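1 Nov 2021

Portfolio night

Gladys Quintero from the training office wants my recognition of prior learning folder by the end of the month. The fee was 625 dollars, paid in March, and I have spent the time since then not filling it in. The idea is that I've been tiling bathrooms long enough to skip most of the classes, provided I can prove it. The proving is the trouble. I own a van full of tools and not one piece of paper that says I ever touched them.

Tonight I got through the waterproofing unit. It asks me to "describe a time you identified a substrate problem." I could describe little else. I wrote up the Huradlow job, where the shower floor sloped away from the drain like it had somewhere better to be, and Gilles Vidal told the client it was a feature. Gilles has a certificate. I left that part out, then put it back in, then left it out.

Still missing: a signed letter from Rosaura for the two years I worked under her. She called at lunch and said she'd sign anything as long as she didn't have to write it. So I wrote my own reference, which is an odd way to spend an evening. I called myself "reliable" and "tidy," looked at the grout on my sleeve, and took out "tidy." Then I worried she'd notice it was gone and wonder what I'd done to her old jobs.

The log needs 80 hours of supervised membrane work. I have 48 on paper. The rest happened, I was there, my knees remember it, but Mindico folded and took its time sheets with it. Olanrewaju thinks he still has texts from that site telling me what time to show up. Are texts evidence? Gladys says "possibly," in the voice of someone who has been asked worse.

I stopped at ten, went to the kitchen and stood there eating crackers over the sink.
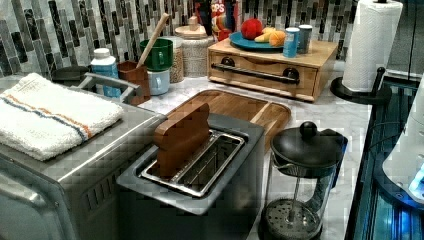

Things to do before the assessor comes

Call Yu-ting Leung and ask what he or she (the email didn't say, and I've been writing around it like a coward) wants to see on site. Find the moisture meter. Buy more Pitkänen primer, the small can. Practice saying "falls to waste" out loud without sounding like I'm reading it.

Also the safety card, which ran out while I wasn't looking. The renewal is a morning in a classroom learning how to lift a box. I'll take the folder along and do the drainage unit in the back row.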